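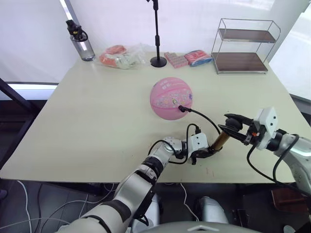
The working group met to settle revision 2 of the bench practice rules for two-arm tasks, carried over from December with items 4 through 9 unresolved. The rules apply to any task in which both arms hold one object or two objects joined by a flexible part. The ball and pump task was taken as the reference case: both grippers are on the pump body at once, and the hose ties the pump to a ball that neither arm is holding. A wrong move by either arm therefore loads the other arm, the hose and the valve.

22nd February
Minutes taken by Hélder Antunes

Present: representatives of Skoltcombe (chair), Amaral and Flilel. Fusavik joined by phone from item 3. Quorum was met.

1. Previous minutes

Accepted with one correction. Under item 5, "grip force" should read "commanded grip force". The measured value is logged separately and is not subject to the limit.

2. Terms

Agreed without a vote:

Shared object - an object in contact with both grippers.
Linked object - an object joined to a shared object by a hose, cord, strap or similar.
Shared zone - the volume over the table that both arms can reach.
Background items - anything on the table that the task does not call for.

Flilel asked whether a bag held by both grippers is a shared object while it is being opened. Agreed that it is, from the first moment of double contact. Flilel also asked for a definition of "released". Deferred to item 6.

3. Speed in the shared zone

The draft gave one limit for all motion. Amaral objected that a single limit is too slow for approach and too fast for contact. After discussion the following text was adopted:

3.1 With no shared object, each arm follows its ordinary bench limit.
3.2 From first double contact until release, neither wrist may exceed 60 mm per second.
3.3 Pumping strokes are covered by 3.2. The limit applies to the moving wrist, measured relative to the table.
3.4 The arm holding the body of a tool is the reference arm. It holds position while the other arm strokes.

Fusavik noted that 3.4 does not say which arm is the reference arm when a task changes hands partway. The chair ruled that the task sheet must name it for each step. Added as 3.5. 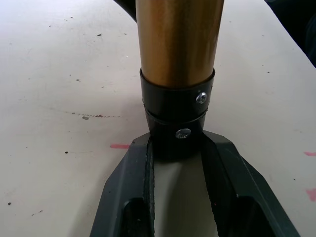
Manipulation Practice Working Group - Skoltcombe Bench Office

4. Clamping and fastener checks

Amaral presented its proposal for tools with screwed collars. The pump has a black collar where the metal tube meets the base, with Phillips-head screws set in it. The existing rules require a check of the gripper before a session and say nothing about the tool.

Adopted:

4.1 Exposed screws on a tool are checked by hand before the first run of a session and after any drop.
4.2 A screw that turns under finger pressure takes the tool out of use.
4.3 Gripper jaws do not close over a screw head if another grip is available. If none is available, the task sheet says so.
4.4 Thread locker may be used only with the approval of the bench lead.

Flilel asked that 4.1 be extended to hose fittings. Amaral preferred to keep fittings under item 7, where the check is a visual one. Left as drafted.

There was a longer exchange on tabletop condition. The table rule says "clean", and Flilel reads this as free of marks. The chair's reading is free of loose material and liquid. Stains, scuffs and specks that do not come off with a dry wipe are acceptable, provided the tabletop is not repainted or covered partway through a task series. The chair's reading was adopted and goes into the notes to 4, though it may be moved to the general section when the numbering is next revised.

5. Commanded grip force

Fusavik reported on its review of 140 runs with thin-walled bags. Its written note was circulated before the meeting and was taken as read. The main finding is that most tears began at a fingertip edge while the two wrists were moving apart. Force at the jaws was within the limit in those runs. Fusavik asked the group to limit separation, and leave the force limit alone.

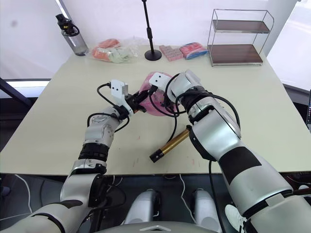 Amaral supported this and pointed out that an open bag gives very little warning before it tears, so a force threshold would trip late in any case. The group agreed that the two wrists may not move apart under tension faster than half the speed given in 3.2, and that the arms stop separating once the opening is wide enough for the object named on the task sheet. Tools not in use during a bag step may stay on the tabletop if they lie clear of the planned path of both forearms. Passing a wrist above a tool that is lying down is permitted at any height that leaves visible clearance for hanging cables.

Flilel asked for a clearance in millimeters. No figure was agreed. Flilel will measure cable droop at full reach on its own bench and report back.

6. Release

6.1 Only one gripper opens at a time.
6.2 The gripper that stays closed belongs to the reference arm.
6.3 An object counts as released when the open jaws have moved clear of it by one finger width.

Amaral abstained on 6.3. It would prefer a sensor condition.

7. Hoses and linked objects

The draft required the linked object to be fixed to the table. The chair reported that this had been the most disputed line in written comments. A ball fixed in a ring cannot turn to relieve the hose, and the load then goes into the valve.

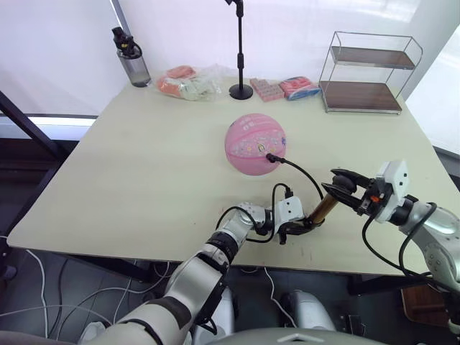
The requirement was struck. In its place, the linked object may rest freely if the hose keeps a visible curve through the full stroke. A hose that pulls straight at any point is a stop condition - the operator ends the run and resets by hand. Arm cables are to be checked in the same pass, with attention to loops at the wrist that could catch the hose. The nozzle is seated by the operator or by an arm, as the task sheet directs, and reseating during a run is logged as an intervention.

8. Background items

Bottles, bags, packets, stands and racks may stay along the back edge of the table. Adopted as drafted, with the addition that they are not moved between runs in one series unless the log records it. Fusavik asked that tall stands be weighted at the base. Agreed.

9. Jaw pad inspection

Inspection interval set at 500 closures. Amaral had asked for a shorter interval for textured pads - not carried.

10. Actions

Skoltcombe: issue clean text of revision 2, with 3.5 inserted.
Flilel: cable droop measurements.
Amaral: written proposal for a sensor condition under 6.3.
Fusavik: wording for stand weights, one paragraph.

11. Other business

Flilel requested that task sheets use "left arm" and "right arm" from the robot's point of view throughout. Agreed. Older sheets will be corrected as they come up for use.

The meeting closed after item 11. The date of the next meeting will be sent with the clean text.

Contact: Bench Office, Skoltcombe | © Manipulation Practice Working Group | Back to top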